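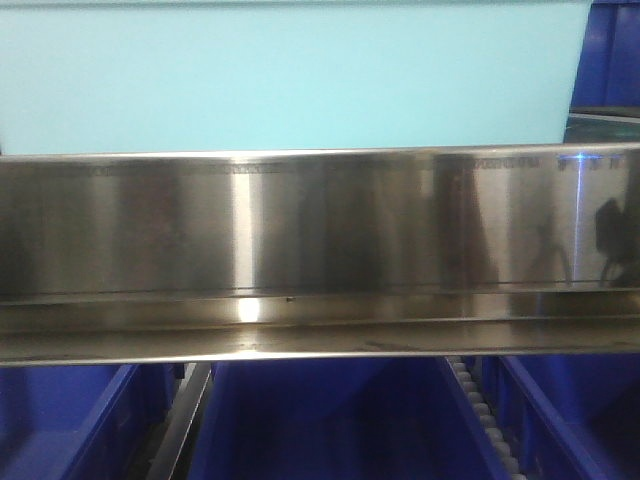
Can a landholder raise an item that is not on the agenda?

Items may be raised under Any other business if the clerk has them in writing two clear days before the meeting. Anything received later is held over to the next one.

Woltalow Land Drainage Group
Minutes of the ordinary meeting held on 2019-11-12

Present: Sorcha Leckie (chair), Liên Kim (clerk), landholders for Dranitz Farm, Cluven Meadows and the Shukla holding.
Apologies: landholder for Upper Woltalow.

1. Minutes of the last meeting
The June minutes were agreed with one correction. Under item 4, "culvert outlet" should read "culvert inlet". The chair signed the corrected copy.

2. Matters arising
2.1 The gauge board at Cluven sluice has been refixed and levelled. Readings taken before the refixing are to be kept but marked as unadjusted.
2.2 The county has replied on the consent for the new headwall. Consent is needed only if the bed level or the width of the channel is altered. The present drawing alters neither.
2.3 The letter to Upper Woltalow on fallen willow has had no reply. Clerk to write again.

3. Condition of the main drain
The clerk reported on the autumn walk of the main drain from Dranitz bridge to the Cluven sluice. Silt was deepest on the inside of the long bend and fairly even elsewhere. Weed growth was heavy downstream of the bridge, mostly bur-reed. A slip was noted on the left bank, 12 metres long, with the toe already in the water.

Dranitz Farm asked if the slip could wait until spring. The chair said the toe would be lost in the first high flow and the repair would then need imported stone. Agreed to stake and faggot the toe now and regrade the bank after the winter.

Spoil from the bend will be spread on the Cluven side, clear of the hedge — the landholder has confirmed this in writing.

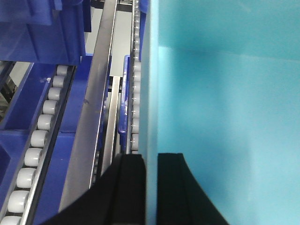 4. Culvert under the Shukla track
Two options were tabled.
(a) Reline the existing pipe. Loses some bore, no digging, track stays open.
(b) Replace with a larger pipe at the same invert. Track closed for 19 days on the contractor's programme.
The Shukla landholder preferred (a) but accepted that the present bore already backs up after long rain. Cluven Meadows asked for flow figures for both before deciding. Deferred. Clerk to obtain figures from the contractor in writing.

5. Weed cutting
Second cut to go ahead at Dranitz bridge only. Cut material to be raked out the same day and stacked above the flood line.

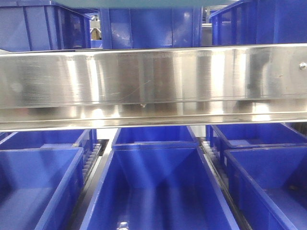

Blue plastic crates and bins, above and below the steel beam.

6. Any other business
Cluven Meadows asked for the sluice key register to be brought up to date. Clerk to circulate the list.
Meeting closed.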